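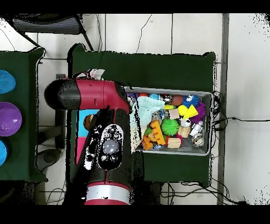
The second arm: what the quote leaves out

By Olaia Prieto

The Komside quote for a second arm came in at the end of January, and I have now read it more times than I'd like. The price on page one looks reasonable. It looked reasonable last time too. Before anyone gets excited and starts clearing floor space at Nenodham, I want to put down what we know about the real cost of one of these things, and why I'm still not ready to sign.

Start with the extras. The arm is one line on the quote. The gripper is another, and the mounting hardware is listed as "recommended," a word I have learned to read as "you will be buying this." Training is 2 days on site, for people who already know their way around the controls. New staff are our problem. The service plan is free for the first 9 months and then it isn't, and the renewal rate isn't printed anywhere. I asked for it in writing and got a brochure.

Then there's the sorting work itself, which is the whole reason we're having this conversation. The pitch for a second arm is that mixed bins would go through faster. Maybe. A mixed bin is a mean test. You have wooden blocks next to spiky rubber balls next to something fuzzy with googly eyes, and a bunched-up cloth on top of the lot. A cube is easy to get hold of. A shiny ball is a different matter, and cloth is its own department. Komside's sales video shows identical boxes, evenly spaced, on a clean belt. I would like to see their number for a bin of toys. I asked for that as well.

We do have one number of our own. In our last full trial the arm we already own finished 54 bins out of 86 without anyone stepping in. People at the planning meeting read that as a good start, and I suppose it could be. I read it as a person standing beside the machine for the rest of them. Two arms with that record need more watching than one, and staff hours don't appear anywhere on the Komside quote. They appear on ours.

Clanero has offered a lease. The monthly figure is easier to swallow and they'd take the arm back at the end, but read the part about wear. Fingertips and cables count as consumables, and so does "cosmetic damage to covers." I don't know how you run an arm over a table all day and never scuff a cover. If we go that way, I want the clause struck or capped before we talk about anything else.

Montoya, who did our shelving, also sent a price for tables and cable runs. It's fair, and I'd be in favor of doing that part no matter what happens with the arm. Cables belong in a channel, and the money is small compared to the rest.

So here is what I've asked for before this goes back on the agenda:

- a trial on our bins, with our objects, at Komside's expense
- the service renewal rate, in writing, for the full term
- a parts list with prices, fingertips included
- our own estimate of staff time per bin, done properly this time

The quote expires before the spring budget is settled, and I've been told more than once that the discount goes with it. Discounts come back. If the arm is as good as they say, it will still be good in the summer.

Anyone who has sat through a bin run and kept notes, please send them to me, messy or not. I'm most interested in which objects got dropped and how long it took to get going again.

Last updated: January
14 shares | 9 comments
Contact the newsletter desk | © Nenodham | Back to top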